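Besuch bei Cluvo: Wie Greifarme das Einräumen lernen

Eigentlich wollte ich im Oktober nur kurz bei Cluvo vorbeischauen, weil die Halle ohnehin auf dem Weg lag, und dann bin ich doch bis in den späten Nachmittag geblieben (und hätte es wohl noch länger ausgehalten, wäre der Kaffee nicht ausgegangen). Wir waren 12 Besucher, die meisten aus Betrieben, in denen noch von Hand gepackt wird, ich selbst komme ja auch aus der Kommissionierung. Der Empfang war herzlich, die Garderobe ein bisschen eng, und dann ging es gleich hinüber zu den Arbeitstischen.

Im Vortrag vorher hatte man uns erzählt, dass Cluvo für den Versandhändler Pakeo das Einlegen von kleinen Teilen in Behälter automatisieren soll. Vor vier Jahren bestand die Mannschaft aus lauter Programmierern, inzwischen sitzen auch Leute dabei, die vorher selbst am Packtisch standen. Sie führen die Arme mit Handgriffen durch die Bewegungen, viele Male am Tag, und ich fand es schön zu hören, dass ihre Erfahrung dabei wirklich gefragt ist! Geübt wird mit Spielzeugobst, Bällen und Tüchern, also mit runden und weichen Sachen, die sich alle ein wenig anders anfassen lassen. 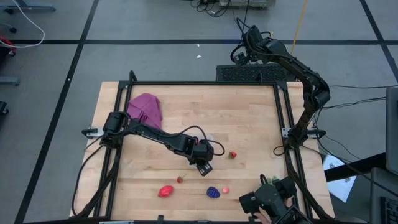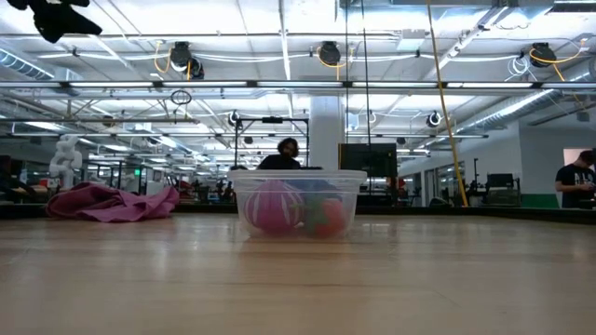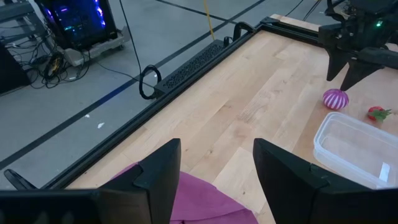
Bei Arotex habe man das vor einiger Zeit auch eingeführt, erzählte eine Besucherin in der Runde danach, und am Anfang seien alle froh gewesen, das viele Bücken los zu sein. Gefehlt habe ihnen später das Reden über den Tisch hinweg, denn jede betreue jetzt ihre eigene Station, und bis zur nächsten seien es elf Meter. Man solle so etwas mitplanen, bevor die Anlage steht.

Darüber haben wir lange gesprochen, länger als über die Technik, und bei Cluvo hat man sich dazu auch Notizen gemacht. Gefragt wurde noch nach den Schichten und nach der Einarbeitung; für die Handgriffe rechnet man dort mit fünf Tagen, bis es flüssig geht. Zum Lohn gab es leider keine Auskunft, das sei Sache von Pakeo. Im Frühjahr möchte ich mir noch Sjöberg ansehen, dort soll die Umstellung schon abgeschlossen sein, und wer mitfahren mag, meldet sich einfach bei mir.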